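The box at the back of the drawer

Lifestyle, 04/09/2020

Every house I have ever lived in has had a drawer that would not quite shut, and in every one of them I have blamed the drawer. It took a wet afternoon with Ruairi Rutherford, and a good deal of his tea, for me to accept that the fault might lie with what I keep putting in it.

Ruairi lives at the top end of Prirnilach, in a narrow house with sloping ceilings and hardly a built-in cupboard to its name. He has been sorting out other people's small things for seven years now, ever since he left the office supplies trade, and he still talks about buttons, fuses, hooks and foreign coins with the sort of fondness most of us save for dogs. His own collection of buttons stands at 262. He knows because he counted them in January, when the road was closed by snow and he had run out of library books.

We began with sewing things, mine, tipped out of a biscuit tin I had carried over on my lap in the bus. "You don't want a bigger tin," he told me, rather kindly. What he likes is a shallow tray with fixed compartments, and a lid you can see through, so that you can find the hook and eye you're after without opening anything up. He bought his first one at the Skellico sale for a few pounds and has been loyal to the shape ever since.

Before anything goes in, though, the tray gets a clean, and he will not be hurried over it. Everything comes off the table first. The lid is set down flat beside the tray, where there's no chance of it sliding, and then out comes a soft cloth, an old one for preference, washed so often that it has given up shedding fluff.

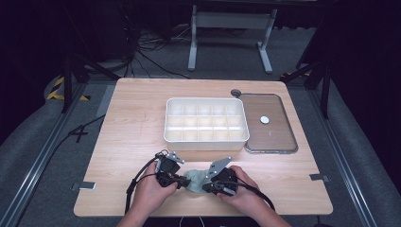 What goes where

A tray with twelve compartments sounds generous until you start filling it, and this is the part where Ruairi slows down and puts the kettle on again. He lays out little heaps on the table and leaves them for a while, moving one or two, before a single button is allowed in. Things used every week go in the row nearest you. Things kept for sentimental reasons go at the back (I had more of these than I'd expected, including a toggle from a duffel coat I last wore at school). One compartment always stays empty, for whatever turns up in a coat pocket on Sunday night.

His neighbour Kenneth McIver does it quite differently and uses his for fishing flies, sorted by colour, which Ruairi thinks is madness. They have been arguing about it over the fence for years and I don't believe either would like it settled.

I took my buttons home on the five o'clock bus. The drawer shuts now, most days, if I lean on it a bit.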